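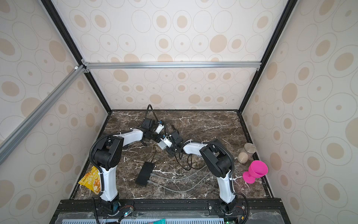 Wilson Castaño would take the wrist cables off the outside altogether and run them down the inside of the lower link, as on the older single arm at Stirkutthorpe. He said so twice this morning and left a note on the bench saying it again. I have read the note. The trouble with the inside route is the elbow: the passage there is narrow and the cable has to turn through it at the same point on every move, so all the bending lands on a few millimetres of jacket. The old arm got away with it because it hardly moved. I am keeping the corrugated conduit on the outside for now and putting the effort into where it is clipped.

February, entry continued from the previous page. Two-arm cell, shared workshop.

State at start of the day. Both arms bolted to the front rail and powered. Base bolts checked with the short key, no movement felt on either side. Homing runs on both. The left arm homes cleanly. The right arm homes, but the wrist joint settles with a small twitch at the end, which I had put down to tuning and now think is cable drag. With the conduit unclipped and held up by hand the twitch goes away. With it clipped at the forearm it comes back. Repeated until I was sure.

Clip positions. The present clip sits too near the elbow. When the forearm folds, the loop shortens and the conduit pulls on the wrist end. Moved the clip 35 mm towards the wrist and left a longer loop at the elbow. Better, but the loop now wants to swing inwards when both arms reach for the middle. Ran both to the handover position at slow speed and watched. No contact. At full speed I have not tried it and will not until there is a second clip.

Second clip to be printed tonight. Same drawing as the first, with the mouth opened slightly, as the present one takes two hands and some bad language to close. Material as before. Sarmīte Rebane has the printer until six, so it goes on after that.

Handover test. Purpose is to get a part from one gripper to the other without setting it down. Both arms are taught by hand, points stored, then replayed. First replay was out by enough that the receiving gripper closed on the corner of the part. Re-taught the last three points only. The replay after that closed square. I then did a run of 10 with the speed held low:

Handed over and kept: 8
Dropped on release: 2

Both drops came on the release side. The giving gripper opens before the other one has finished closing. At present there is a fixed pause between the two commands, set by guesswork. It ought to wait on the motor current of the receiving gripper. Dzintra Lapiņa has some lines for this in the Uibo folder, written for a different motor but the logic should carry across. To ask her which filter she used, as the raw current is noisy and a single threshold will trip early.

Lengthened the pause as a stopgap. Have not repeated the run with the new value, so no claim made for it.

Gripper work. Spent the afternoon on the bracket and on how the fingers hold small round things. Connector plugs are the worst case I could think of: ribbed, short, and with a stiff cable behind them which pulls whichever way it likes. 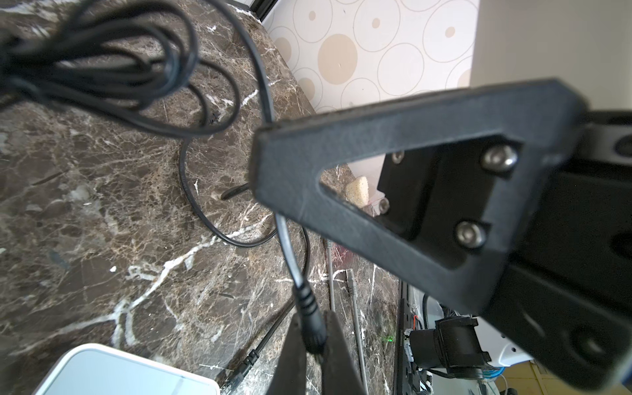 Wrist camera view. Barrel connector held between the fingertips.

Notes on the above. The V of the fingers centres a plug well enough across its width but does nothing to stop it tipping. If the cable hangs straight the plug stays put. If the cable is pulled sideways the plug turns in the tips. Tried it by tugging the cable by hand in both directions, which is a crude test but repeatable enough for a first look. Thin rubber on the fingertips would help. So would a shallow groove, although a groove fixes the size of plug and I would like to keep the fingers general.

The bracket takes up a lot of the camera's view on one side. The window through it gives some of that back and I am glad I cut it, but the arms of the bracket still hide part of the counter. Options: move the camera, or thin the bracket. Moving the camera means doing the calibration again. Thinning the bracket means a weaker part near the four socket-head screws, where the plate is fixed. Ward De Smet thinks the part is far stronger than it needs to be and that I should take material off until it breaks and then put a little back. This is his advice on most things. I may do one print along those lines and load it on the bench, off the arm.

Screws. All four on the mounting plate nipped up again. One had backed off by a fraction of a turn. It was the one without thread lock. Thread lock applied, left overnight.

Temperature. Ran the right arm through the handover loop for 35 minutes with the wrist motor reporting. Reading levelled off at 78 on the driver's own scale, which the sheet gives in degrees Celsius. Touching the outside of the housing suggests it is a good deal cooler than that, so either the sensor is close to the windings or the scale is off. I would like a second reading from a probe before changing anything. Raymonde Friesen has the probe.

Cabling on the table. The two arms share one bundle of slack on the counter and it moves when they do. One loop passed beneath the right gripper during a replay and was lifted slightly. No harm done, but it is the sort of thing that ends a test run in the middle of the night. Slack to be tied back to the extrusion before any unattended running. I have been saying this since the frame went up.

Wilson came back before closing and we went through the inside route again with the elbow cover off. He accepts the point about the bend. I accept that the outside conduit will catch on something sooner or later. Agreed to try a flat cable through the elbow on the left arm only, leaving the right as it is, and compare after a fortnight of ordinary use. He will order the cable from Lekimero with his own next lot.

To do
- second conduit clip, print and fit
- tie back the slack
- current threshold for the receiving gripper, ask Dzintra
- repeat the handover run, same speed, same part
- probe on the wrist motor
- thinner bracket, one copy, bench load only
- rubber for the fingertips (the offcuts drawer has some, thickness unknown)
- write the taught points out to a file with a sensible name. The present one is called test_new_new

Left at 18.40, arms parked, power off at the wall, clip on the printer.

Recent entries
Front rail: drilling the base holes
Homing order for two arms
Jollport board, first power-up
Gripper bracket, version with window
Notes on hex keys that go missing

Last updated: February, 18.52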